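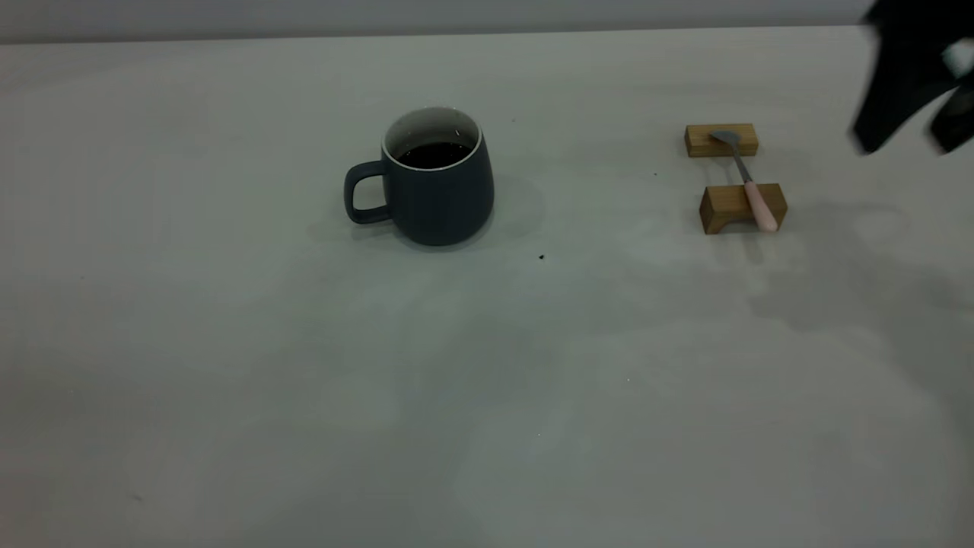

Page last changed: October, 22:25

I have strong feelings about spoons, and I know how that sounds. But hear me out, because I think the spoon rest is the most underrated thing you can own if you drink coffee at a desk or a table that isn't in the kitchen.

For years I put my spoon straight down on the table after stirring. Everybody at home did. You get that little brown puddle, it dries, you scrub it off the next morning and then you do it all over again! Then my friend So-ying Fung gave me two small bits of wood, one with a shallow arch cut in the front like a tiny bridge, and told me to lay my spoon across them. I laughed (she didn't). I've used something of the sort ever since.

Now, you can spend silly money here. Pikix do a ceramic one, and Londoño had a fancy one in their catalogue that I looked at for far too long. I don't think you need either. Two blocks will hold the bowl of the spoon up off the table, and if it's a spoon with a coloured handle – mine's pink, I make no apologies – it looks rather sweet next to a dark grey mug.
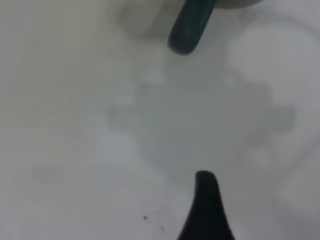

Does a bare wooden rest need any special care?
A wipe with a damp cloth and a bit of time to dry is plenty, though coffee will darken the wood over the months.

I like the darkening, by the way. My sister can't stand it and keeps threatening to varnish hers.

The other half of my argument is about pale tables. A light top shows every smudge and speck, and people will tell you to buy a dark one. I say keep the pale one, it makes a gloomy room nicer at eight in the morning, and put the effort into where the wet things go. A mug can look after itself if you don't overfill it. The spoon is the one that needs a home, and I'd give it one before I spent over 200 pounds on another table.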